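# Despejar la mesa del salón con un solo cesto

¡Me encanta este método! Lo aprendí de Oona Eskola cuando compartíamos piso en Hedbridge, y desde entonces no he vuelto a dar diez viajes a la cocina con un vaso en cada mano. Solo hace falta un cesto de la ropa vacío (de plástico, ligero, con la boca bien ancha) y un rato con música.

## 1. Acerca el cesto

Ponlo en el suelo, pegado a donde está el lío. Si tienes que estirarte para llegar, acabarás dejando cosas «para luego» — y ya sabemos cómo termina eso. 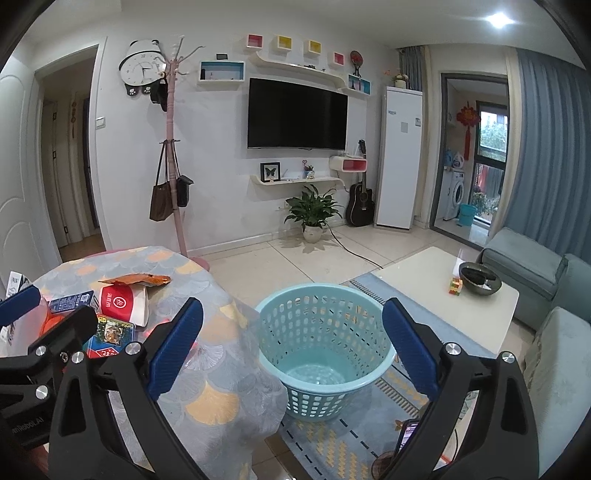 Antes de meter nada, decide qué se queda fuera. En mi casa se salvan el mando y el libro que esté leyendo, ¡y punto!

## 2. Primero la basura

Vasos de papel, envoltorios, tickets viejos. Van directos a una bolsa aparte, nunca al cesto. Los snacks a medias se cierran con una pinza y se guardan en la despensa.

## 3. Lo pesado, abajo

- Cajas y envases rígidos, al fondo.
- Los aerosoles, de pie y con la tapa bien puesta. Lejos del sol y de los radiadores, también mientras esperan en el cesto.
- Paquetes planos, contra los lados.
- Lo pequeño, dentro de una caja. Si el cesto tiene agujeros, ¡por ahí se escapa todo! 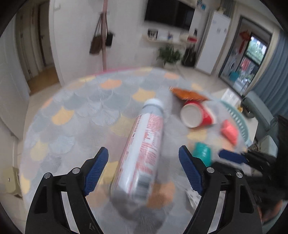
## 4. La ronda

Coge el cesto y recorre la casa una sola vez: cocina, baño, dormitorio. En cada parada sacas lo que toca y sigues. Anqi Cai lo hace al revés, empezando por el dormitorio, y le funciona igual de bien.

El perchero entra en la ronda. Deja colgados la gorra y los bolsos que uses esta semana, el resto al armario.

## 5. Sacudir y listo

Con todo recogido, sacude el mantel por la ventana o pásale un paño húmedo si es plastificado. Yo repito la ronda cada 2 o 3 días — en enero, con la casa llena de visitas, cada noche.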